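4. 현장 조사: 축전지는 왜 먼저 늙는가

앞 절에서 설비 구성을 정리했으니 이제 제가 제일 하고 싶었던 이야기, 그러니까 축전지 이야기를 좀 해 보겠습니다. 무정전 전원장치(UPS)를 다루는 논문은 대개 인버터 토폴로지나 제어 기법에 지면을 다 쓰는데요, 현장에 나가 보면 정작 속을 썩이는 건 축전지입니다(적어도 제가 다닌 곳은 거의 그랬어요!). 그래서 이번 조사는 처음부터 축전지 쪽으로 무게를 실었습니다.

조사 대상은 유지보수 업체 Gekis가 관리하는 밀폐형 납축전지(VRLA) 2,570개입니다. 설치 장소는 Brekaswood 산업단지와 Prismont 물류센터 두 군데로 나뉘고, 이 가운데 점검 이력이 끊기지 않고 남아 있는 1,677개만 분석에 썼습니다. 나머지는 교체 시점이 빠졌거나 직렬 스트링 번호가 중간에 바뀌어서 눈물을 머금고 뺐습니다. 점검표 양식이 담당자마다 조금씩 달라서 이걸 맞추는 데만 봄이 다 갔고, 실제 측정은 6월에야 시작했습니다.

측정 항목은 단순하게 잡았습니다. 부동 충전 전압, 내부 임피던스, 음극 단자 온도 이렇게 세 가지예요. 용량 시험까지 전부 하고 싶었지만 부하를 실제로 물려서 방전시키는 시험은 운영팀이 좀처럼 허락해 주지 않습니다. 당연하죠, 시험하는 동안 정전이라도 나면 큰일이니까요. 결국 용량 시험은 Prismont의 예비 스트링에서만 했고, 임피던스와 용량의 관계도 그 자료에서 뽑았습니다. 그러니 아래 논의에서 용량 얘기가 나오면 전체 표본에서 나온 값이 아니라는 점을 기억해 주세요.

임피던스는 설치 직후에 잰 값을 기준으로 삼았습니다. 제조사 카탈로그 값을 쓰자는 의견도 있었는데, 측정기마다 주파수와 시험 전류가 달라서 카탈로그 값과 현장 값을 나란히 놓으면 엉뚱한 결론이 나오기 쉽더라고요. 같은 측정기, 같은 단자 위치, 같은 사람. 답답해 보여도 저는 이 원칙을 끝까지 밀었습니다.

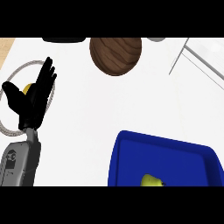

그림 3. 시뮬레이션으로 만든 탁자 위의 로봇 팔과 물체들.

그렇다면 임피던스가 기준값보다 올라간 축전지는 바로 교체해야 할까요?

한 번 올라간 것만으로는 교체하지 않고, 단자 체결 상태를 확인한 다음 다시 재서 상승 추세가 이어질 때 교체 대상에 올리는 편이 맞습니다. 접속부 저항이 섞여 들어가 값이 튀는 일이 꽤 흔하거든요.

저희도 처음에는 이걸 몰라서 고생했습니다. 첫 측정에서 경고 기준을 넘긴 축전지가 899개나 나왔는데, 분석 대상의 절반이 넘는 숫자라 다들 얼굴이 하얘졌어요. 공동 연구자인 Emerson Godoy가 프로브 접촉 위치부터 다시 보자고 했고, 단자를 닦고 규정 토크로 조인 뒤 재측정했더니 상당수가 기준 안으로 돌아왔습니다. 재측정 값과 첫 측정 값을 한 표에 같이 실은 것도 그 때문입니다. 첫 값만 실었다면 훨씬 극적인 논문이 됐겠지만요.

온도 영향은 예상대로 뚜렷했습니다. 축전지실 공조가 따로 있는 Prismont 쪽은 스트링 안의 편차가 작았고, UPS 본체와 축전지가 같은 캐비닛에 들어 있는 Brekaswood 쪽은 위 칸으로 갈수록 단자 온도와 임피던스가 함께 올라갔습니다. 납축전지는 온도가 10도 오르면 수명이 절반이 된다는 경험칙이 널리 쓰이는데, 저희 자료로 그 비율까지 확인하기에는 관찰 기간이 너무 짧습니다. 방향은 맞다, 이 정도까지만 말하겠습니다.

부동 충전 전압 쪽은 솔직히 좀 싱거웠습니다. 온도 보상을 켜 둔 정류기와 꺼 둔 정류기를 비교하려고 했는데, 막상 가서 보니 보상 기능은 켜져 있는데 온도 센서가 축전지에서 멀찍이 떨어진 벽에 붙어 있는 경우가 있더라고요. 이런 설비는 어느 쪽으로 분류해야 할지 애매해서 따로 묶었고, 통계 검정에서는 제외했습니다. 센서 위치를 점검표에 넣자는 제안은 Gekis에서 흔쾌히 받아 주었습니다.

마지막으로 교체 방식입니다. 스트링에서 나쁜 것만 골라 새것으로 바꾸면 당장은 싸게 먹힙니다. 다만 새 축전지와 오래된 축전지가 직렬로 섞이면 충전 전압이 고르게 나뉘지 않아서, 나중에 편차가 다시 벌어질 수 있어요. 분석 대상 중 이렇게 부분 교체 이력이 있는 축전지는 최대 500개로 추정합니다. 이력표에 '교체'라고만 적혀 있고 범위가 없는 기록이 섞여 있어 더 좁히지는 못했습니다. 이 집단의 편차는 모니터링 도구 Bae로 계속 수집하고 있으며, 스트링별 변화 곡선은 5절에서 다룹니다.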